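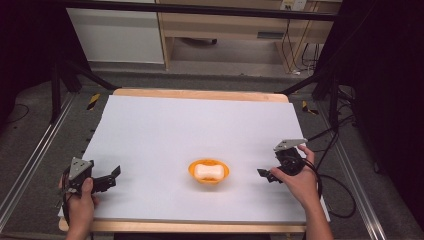 Two hand-held grippers, orange bowl, white block. Foam board on the wooden platform, tape on the floor at the far corners.

1/ Thread on the house rules we use for hand-held gripper demonstrations at Stotomska. Glykeria Antoniadis wrote the first version in November. I maintain it now. Current text is 2 pages, down from 9.

2/ Rule one: plain work surface, matte, light color. Replace the board when it dents. A dent catches small objects and the operator starts steering around it, and that habit ends up in the data.

3/ Rule two: both grippers come up to the object from opposite sides and pause before contact. We ask for a full second. Operators hate the second. Keep it anyway, it makes segmenting the episodes much easier.

4/ Rule three: cables leave on the operator's outer side. A cable over the wrist is allowed if it has slack through the whole reach. Test this at the far edge of the board, with no object down, before recording.

5/ Slack that isn't in use gets coiled outside the rails. Our wording was "neatly" until Tsakiris asked us to define neatly. It now says "no loop may cross the operator's foot position." Easier to audit.

6/ Rule four: hazard tape marks the keep-out line for everyone except the operator. Re-tape when a corner lifts. Carpet is bad for this. We check at 8 a.m. and after lunch.

7/ Rule five: one task per sheet, one sheet per session. If the task is "object in bowl," don't also tidy the bowl. We pulled 1,201 episodes out of a set of 2,907 over this. The extra motion was small and completely consistent, so the policy learned it.

8/ Rule six: failed grasps stay in, labeled. Deleting them is the operator's most common request and the answer is no. Climik's intake form has a field for it. Use the field.

9/ Open question: grip calibration interval. We do every session, Ciltside does once a week and reports no drift. Different jaw pads, so I wouldn't copy either number. If you have logs on pad wear, reply with the pad material and hours.

Filed under: Robotics > Lab Practice

We use cookies to keep you signed in and to measure traffic. Accept all | Manage settings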